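Informe de proyecto, segunda entrega
Taller de Espacios de Trabajo, grupo 8
Integrantes: Emiliano Bermúdez, Jiahui Ye, Consuelo Gallegos
Tutor: Nevzat Öztürkmen

1. De qué va

Propuesta de reorganización de la sala larga del edificio Olvera, la que usan los grupos de prácticas. Sala de paredes blancas, mesas compartidas, mucho paso. El encargo: que se pueda trabajar sobre mesa varias horas sin acabar con la espalda rota y sin perder material. Presupuesto casi nulo. No se puede tocar la instalación eléctrica ni pintar, eso quedó claro en la primera reunión.

En la primera entrega el tutor nos dijo que habíamos hablado demasiado de muebles y poco de cómo se trabaja. Tenía razón. Esta versión va por ahí, aunque lo de los muebles sigue (apartado 4).

2. Qué hicimos

Observación durante 21 sesiones, en turnos de mañana y tarde. Jiahui por las mañanas, Emiliano por las tardes, Consuelo cuando faltaba alguno de los dos. Ficha de una página por sesión: postura, objetos en mesa, objetos en el suelo, luz, interrupciones. Al principio la ficha tenía dos páginas y no la rellenaba nadie entera, se recortó.

Además cuestionario en papel y en línea. 153 respuestas válidas. Las preguntas abiertas se leyeron todas, las clasificó Consuelo y las revisó Emiliano. Donde no coincidían se habló y se dejó la categoria más amplia.

Entrevista a Apolinar Cuevas, encargado del edificio. Larga y muy útil. Nos contó que la distribución actual viene de cuando la sala era archivo, y que las mesas se pusieron siguiendo las marcas que quedaban en el suelo. O sea que nadie la pensó para trabajar.

3. Resultados, por orden de lo que más se repite

Altura de mesa. La queja número uno. La mesa es baja para trabajar de pie y la gente trabaja de pie igual, porque llega mejor al centro. Sentados no llegan. Resultado: espalda doblada, cuello hacia delante, codos en el aire.

Material mezclado. Cosas de un grupo en la mesa de otro. Las cajas no llevan nombre, o lo llevan en cinta que se despega. En varias fichas sale lo mismo: diez minutos buscando tijeras.

Abrigos y mochilas. En el suelo, en las sillas, encima del material. Falta perchero. Hay uno en el pasillo pero la gente no se fía de dejar cosas fuera.

Ruido. Menos de lo esperado. Lo mencionan sobre todo los del turno de tarde.

Avisos. Hay normas escritas pero casi no se leen. Preguntamos en el cuestionario por la norma de recogida y la mayoria contestó que no sabía que existiera.

Limpieza. Restos pequeños que no llegan a la papelera. La papelera está junto a la puerta, lejos de todo. Esto es fácil de arreglar y ya lo pedimos.

4. Muebles

Se pidieron catálogos a Fandness y a Predon. Fandness tiene una mesa regulable que nos gusta mucho pero se sale de presupuesto, la dejamos como opción a futuro. Predon ofrece alzas para las patas, mucho más barato, y se pueden quitar. Propuesta: alzas en 2 mesas como prueba, un mes, y volver a pasar la ficha.

Para las cajas, sistema de etiquetas Imis, de las que se escriben y se borran. Un color por grupo. Jiahui hizo una maqueta con cartulina y aguantó bien, salvo las esquinas.

Perchero dentro de la sala, de pared si dejan taladrar. Apolinar no dijo que no. Falta respuesta por escrito.

5. Postura, luz y paredes

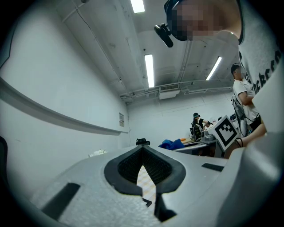 La postura de pie e inclinado es la que más nos preocupa del proyecto, por encima del orden. Quien trabaja así carga el peso en la zona lumbar y acaba apoyando la barriga en el canto de la mesa. La persona de la camiseta gris claro está echada hacia delante, con el antebrazo desnudo bajando hacia la mesa, y es el gesto que la ficha recoge como "alcance al centro". Con las alzas esperamos reducirlo, no eliminarlo. La luz es otra cosa: los fluorescentes del techo dan bien, con la pared blanca al lado rebota bastante, y por eso quitamos de la propuesta los flexos que habíamos puesto en la primera entrega. En la pared larga, hacia el fondo, hay un papel pequeño pegado. Desde ahí un aviso de ese tamaño no lo lee quien está trabajando. Proponemos avisos en formato grande, letra gorda, a la altura de los ojos y cerca de las mesas.

Sobre la repisa o riel gris que recorre esa pared: queremos saber si se puede colgar algo de ahí. Si aguanta, nos ahorramos taladrar para el perchero. Preguntado a Apolinar, pendiente.

6. Problemas que tuvimos

Las fichas de la primera semana no son comparables con el resto (por el cambio de formato), se usan solo como orientación. Emiliano estuvo enfermo y se perdieron turnos de tarde, Consuelo cubrió los que pudo. El cuestionario en línea tuvo una pregunta mal puesta, la de la altura, se podían marcar las dos respuestas a la vez. Se corrigió tarde.

No medimos la luz con aparato. El tutor lo va a señalar, lo ponemos ya aquí.

7. Lo que queda

Respuesta de Predon con plazo de entrega de las alzas.
Permiso por escrito para el perchero.
Mover la papelera (pedido).
Imprimir los avisos grandes, Jiahui tiene el diseño casi listo.
Segunda ronda de fichas en diciembre, si llegan las alzas a tiempo. Si no, se hace con las mesas como están y se entrega la comparación despues.

Anexos en carpeta aparte: ficha de observación, cuestionario, resumen de la entrevista.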